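# Steaming in a Shared Kitchen: Project Report

Halima Wanyama and Ourania Sfakianakis
Submitted 05/09/2018

## 1. What we set out to do

Our residence at Gachanja has one kitchen for the whole floor and very little counter space. Most people there cook with a frying pan or the microwave. We wanted to find out if a bamboo steamer would be practical for students who share a kitchen, have one small table to work on and need to clear up before the next person comes in.

We looked at three questions:

- How much table space does steaming take, counting the dishes you need at the end?
- Is the food done evenly in one basket?
- How much work is the cleaning, and does the bamboo dry properly between uses?

We did not compare nutrition or taste. Our instructor suggested leaving those out, and we agreed — there was not enough time to do them well.

## 2. Equipment

We used a round bamboo basket with a woven lid, an electric pot, a bowl rack and four white bowls. The basket came from Trudwood, a secondhand store near campus. Other supplies were cabbage leaves, a kitchen scale, a timer and a notebook.

We used 348 grams of sliced carrot and sweet potato per batch. Each batch got 1000 ml of water. The slices were cut as close to the same thickness as we could manage by hand, but some of the ends were thinner and we should have thrown those out.

## 3. Method

We ran 27 batches over the term. For each one, we set the table the same way before starting, with the bowls already in the rack, so that we were measuring a real working layout and would not have to go looking for dishes with hot food in our hands.

Cooking time was 14 minutes from when the water boiled. When the timer rang, we took one slice from the middle and one from near the wall of the basket and pressed each with a fork. Then we served into the bowls and cleaned up. Halima timed the cleaning. Ourania kept the notebook.

For the first six batches we put nothing under the food. After that we used cabbage leaves.

## 4. Results

**Space.** The basket itself was not the problem. The lid was. It needs a place to lie flat while you load or serve, and it is as wide as the basket. The rack helped because bowls tipped on their sides take up less table than bowls set out flat. With everything in its place, one person could work at the table. Two people got in each other's way.
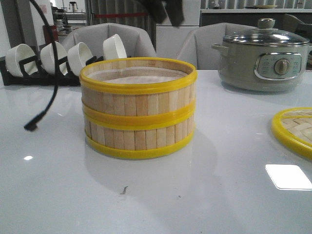 Ourania disagreed with part of this section when she read the draft, and said the rack only saves space until you start serving, because then all four bowls come out and have to stand somewhere anyway. We tested her point in the last three batches by filling one bowl at a time and carrying it to the counter by the window. That worked, but it was slower.

**Evenness.** The middle slices were softer in most batches. Spreading the food in one layer with a gap at the wall fixed this almost completely.

**Cleaning.** Without a liner, sweet potato stuck to the bottom and cleaning took about eight minutes. With cabbage leaves it took three. We rinsed the bamboo in hot water with no soap and stood it on its side to dry. Once we put it away damp in the Careo cupboard and it smelled musty the next morning. We aired it for two days and the smell went away.

## 5. Problems

We lost the notes for batch 11. The scale also stopped working and was replaced with one borrowed from the Flovmont lab, so the later weights may be off by a gram or two from the earlier ones.

## 6. Recommendations

A steamer is practical in our kitchen for one person at a time. We would ask the residence to add a hook or shelf for the lid and a place with moving air where the basket can dry. Anyone using it should line it.

We would like to continue in October with two stacked baskets — we do not know yet if the upper one needs more time.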